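4.2 Clothes left on soft seating

Soft seating turned out to be the richest spot in the whole Olmont survey, and we were delighted by how much it had to tell us. Of the 949 items logged in the homes we visited, 206 were garments resting on a sofa, armchair or padded bench. Hassanpour and Shojaei both coded every one of them, and nearly all fell into the group we call "dropped and folded over": the cloth has doubled back on itself, and its edges no longer show the shape of the garment (Figure 2).

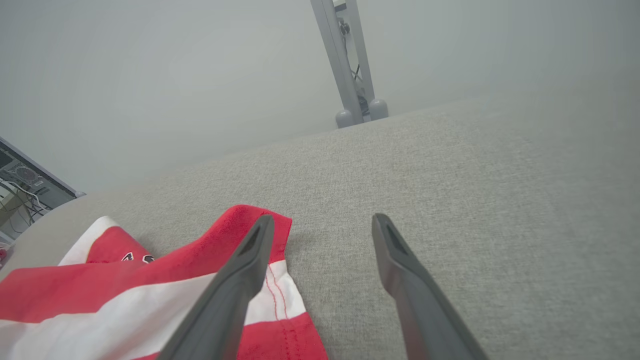 Figure 2. Crumpled red-and-white striped garment on light gray upholstery.

Stripes are a wonderful help in this group! Where a band breaks off or changes direction, a coder can trace the fold beneath it, and a line of stitching gives a second clue. Plain garments took far longer to code, and dark ones on dark covers were the hardest of all. We come back to those in Section 5, along with the April visits to Garport.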